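Bag packers and tidiers wanted, Alville showroom

Hello, and thank you for stopping to read this! We are looking for people who enjoy folding, filling, zipping and generally getting soft things to go where they belong. Gratenex makes the Premow line of bags, and before the new ones go out in September we would like ordinary hands (yours, we hope) to spend a day with them among our sofas and tables. No sewing knowledge needed, just patience with fabric that has its own ideas.

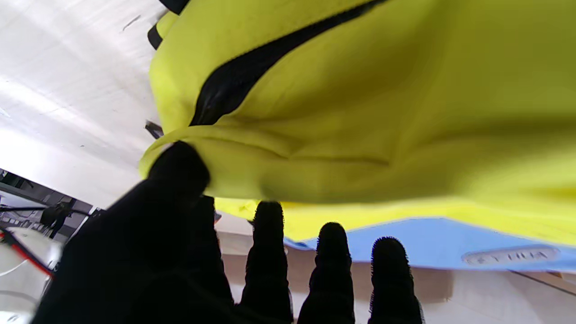
Bright yellow-green with a black stripe, and plenty of soft folds.

You would be packing and unpacking at a table, then writing down in your own words what was easy and what was a nuisance. Cloths bunch up, openings curl under, straps end up across the very spot you want to reach, and we would love to hear about all of it, grumbles included. There are 13 places, and each session runs from 11 until late afternoon with a proper lunch.
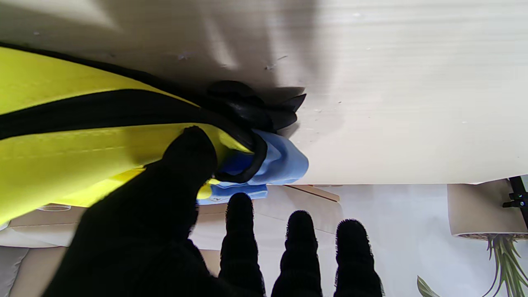

Light blue cloth at the black-edged opening, on the pale tabletop.

Between rounds we ask everyone to help put the showroom to rights, which mostly means cushions back on the sofa and bags back in their spots. It's pleasant work, and you may sit down whenever you like.
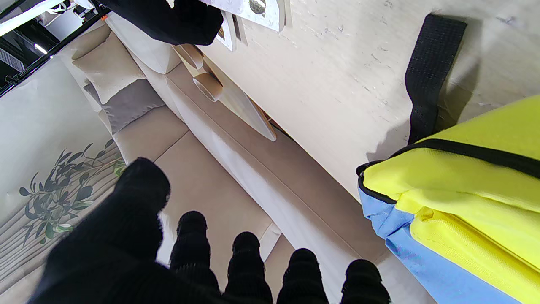
Beryl Rudd wrote to us after her session that she had gone home and emptied every bag in her closet, and that she'd come again for the lunch alone.

To put your name down, write to Shobha Kaimal at the Alville showroom by Apr 15, 2020, quoting reference 2873. Please mention any food you can't eat.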